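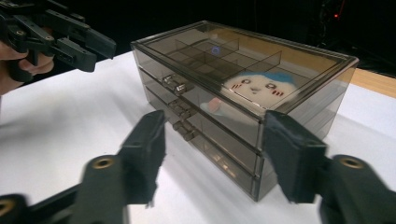

I'm trying to put together a shopping list for a small two-arm setup and would love some advice before I order anything! The plan is to start with hand-held grippers, one for each hand, record plenty of everyday tidying jobs, and only then buy the arms. The job I care most about is little household storage, so opening drawers, lifting lids and putting small things away. My test piece is a see-through acrylic box with three drawers down the front and a divided tray under the lid, with a small plush toy living in the top. It's a brilliant thing to practise on but it has made me wonder about the budget, as the handles are clear, blocky little things and the whole box is shiny and smoky tinted.

I have £2,000 for this stage, which has to cover grippers, pads, a work surface, lighting and whatever computer bits I'm missing. I've been quoted £173 for a set of spare finger pads and fixings from Skidenix and that feels steep for rubber. Dernari do a cheaper gripper kit but you assemble it yourself. So:

Is it worth paying for ready-built grippers at this stage?
Do I need a depth camera for see-through plastic, or is that money wasted?
What have I forgotten?

I've got a decent desktop computer already and a sturdy table. No arms until next February at the earliest.

Posted 2026-05-17

2 replies

Reply 1

What a fun project, and you're doing it in the right order. I bought the arm first and spent months with nothing to run on it.

I'd go for the kit. You will be taking those grippers apart anyway, to change a finger or tighten a joint that has worked loose, and if you built them you know which screw does what. Allow a weekend per gripper (my first one took two evenings and then another evening undoing it, I'd put a linkage on back to front). Check that the fingers use threaded metal inserts. Screws straight into printed plastic are fine for the first few swaps and then they just spin.

On depth cameras, hold off. The ordinary ones that use infrared get very confused by clear acrylic. They tend to see the table behind it, or a hole, or nothing at all. Plain colour cameras with a wide lens will do you for drawers and lids. Put the money into lighting instead! Two big soft lamps off to the sides made more difference to my recordings than any camera I've bought, and glare on shiny plastic is much easier to live with when it stays in the same place all day.

White paper or board on the table is cheap and good. Buy a roll, it gets scuffed.

Things you may have forgotten: storage drives (video eats them), a powered USB hub, spare cables, a small torque screwdriver, threadlock. I'd keep a fifth of the budget unspent until you've done a fortnight of recording, as you'll find out what you need pretty quickly.

As for the pads, ask Skidenix if they'll sell the rubber on its own. They did for me, though it took a couple of emails.

Reply 2

Agree with most of that but I'd buy ready-built if you can find a pair second hand. Darwish list ex-demo ones now and then and the Dullilberg makers' fair is worth the train fare, people sell off all sorts on the last afternoon. Get two the same. Mixed pairs are a pain because they open to different widths, and then your left hand does one thing and your right does another.

Also measure your box before you order!! Check the opening width of the gripper against the widest thing you want to hold, and then check the fingertips against the narrowest gap, which for you will be those drawer pulls. Chunky fingers and little handles don't get on. Slimmer tips are usually sold separately and I'd budget for a set.

And look at which arms you'll want in February before you choose, so the gripper fingers can move over to them. That saved me buying everything twice.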